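Cliltau Tabletop Set: README

Version of July 2020. Maintained by Renata Makowska and Ayanda Adams.

What is in this release

The Cliltau set contains 1,244 recordings of a two-armed robot working with small objects on a table. They were made in the Tustimell workspace by operators who followed one written protocol. This file explains the protocol and the rules for using the recordings. If you only want to load the data, read the section "Files" and come back later for the rest.

Rules for recording

The rules below were agreed before the first session. We changed two of them after the trial period, and the changed text is what you find here.

Both grippers must be in the head camera view when the recording begins. The operator moves them slowly to the start position and waits until the arms are still.

Cables are checked before every session. Each cable needs enough slack for the full turn of the wrist, and it must not lie between the fingers of the gripper. If a cable catches on something, the recording is stopped and marked "fault". We do not repair such a recording by cutting out the bad part.

Objects are placed by hand while the arms are disabled. The person who places them says "clear" in a loud voice, and only then may the operator enable the arms. This rule has no exceptions, also not for very small corrections. 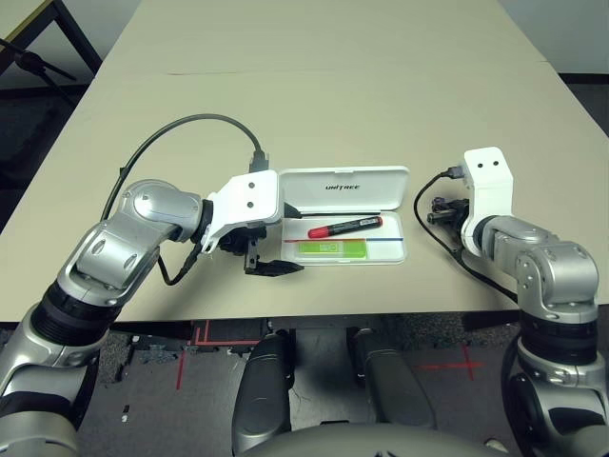
A container with a lid is recorded in its own task group, with the state of the lid written in the field lid_start. The permitted values are open, closed and partly. Please do not use "ajar" or "half", which we found in many early notes and had to correct one by one.

The floor tape belongs to the safety plan of the room. Do not remove it when you clean, and do not put new tape of the same color for another purpose.

One operator may record for 45 minutes and then must rest. Tired operators make more sudden movements, and Ayanda could see this clearly in the trial recordings.

Quality check

Every recording is watched by a second person who did not operate the robot. This person gives a mark from 1 to 5. Recordings with mark 4 or 5 are in the folder main. The others are in the folder extra, and we ask you not to mix the two folders in published results without saying so.

A failed grasp is not a reason for a low mark. A low mark means that the protocol was broken, for example a hand entered the work area or the camera view was blocked.

Files

main/ and extra/ hold one folder for each recording. Inside are the video, the joint positions and a text file with the notes of the operator.
splits/ holds the lists for training and testing. The test list has 700 entries.
protocol/ holds the full protocol and the Uibo checklist, which should be printed and kept next to the table.

Known problems

Some notes use the old names of the task groups. The file names_old_new.txt gives the translation.
The clock of the right gripper was late in several sessions. The shift is written in the notes and is not corrected in the data.

Permitted use

Research and teaching are permitted. For use in a product, write first to Renata at Gikell. If you find an error, please send the number of the recording together with the time at which it can be seen. The next update is planned for November.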